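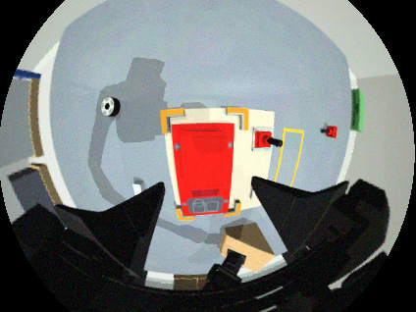
Figure 4. Bright red and orange against a light blue-grey surface.

4.2 What people call the colours between blue and grey

It would be a pity to hurry past the greys, which gave us more trouble, and a good deal more pleasure, than all the reds and oranges put together. Almost everyone who sat down with us had a word ready for red. They said it quickly, often before the interviewer had finished asking, and then looked a little let down that the task was so easy. With the cool, pale colours the talk slowed right down. People tried a word, took it back, asked what we were after, and quite often told us about a coat or a kitchen they had once owned.

We invited 200 people from Ogola and Clokwood to name colours in their own words, with no list to choose from and no limit on how long they took. Jonalyn Manalastas and Mared Kneath ran the sessions in English, and Golshifteh Vahidi and Gholamreza Rezaei ran those in Persian. We kept every answer as it was first spoken, including the ones that were later withdrawn.
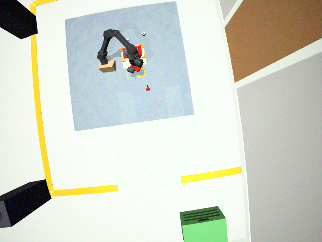

12 min read

The first thing to say is that "blue-grey" and "grey-blue" were treated as different colours by a fair share of our English speakers, and they could be quite firm about it. For them the second word was the true colour and the first only leaned on it a little. Others used the two freely, sometimes both in one breath, and were surprised to hear their own recording played back. We had planned to merge the terms before coding. After the first Wednesday session Mared argued that we should leave them apart, and we are very glad she did.

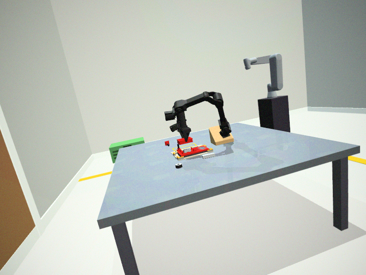 Compound names also shifted with whatever lay beside the colour being named. A grey that stood alone tended to be called plain grey, while the same grey next to something darker picked up a bit of blue, or green, or what one retired painter called "weather". Furniture is full of these pairings. On a table with a blue-grey top and a darker slate edge, for instance, we would expect the top to be named with more blue in it than it would get on its own, and the faintly lighter mottling across it gives the eye a third thing to weigh. Our speakers were well aware of this pull, and several of them covered part of a card with one hand before they would commit to an answer.

Persian speakers handled the same stretch of colour in a rather different way, reaching for comparisons where the English speakers reached for compounds. Smoke came up often, and so did ash and the sky before rain. Abbas Mahmoudi, who coded these answers, was careful to keep the settled colour words apart from the comparisons made up on the spot,
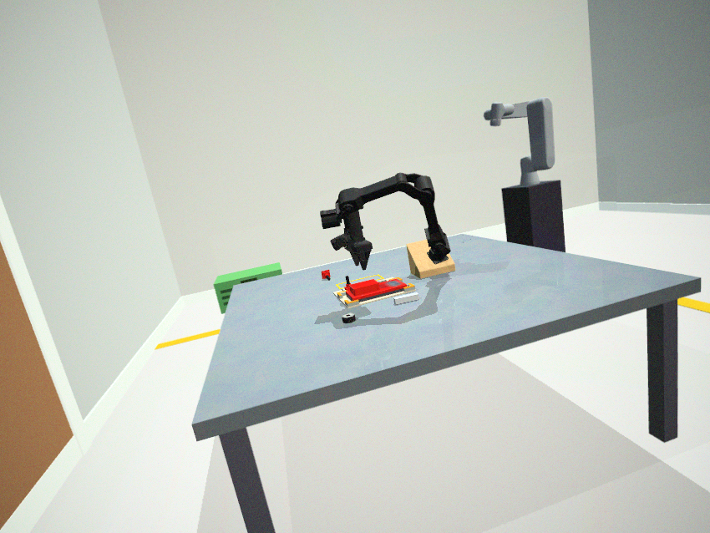
and that sorting took him most of November, with many cups of tea and some very long phone calls to Gholamreza. Where the two of them could not agree, the answer was left in a class of its own. There were 117 of these, and we return to them in Section 5, where the bilingual speakers are taken up separately.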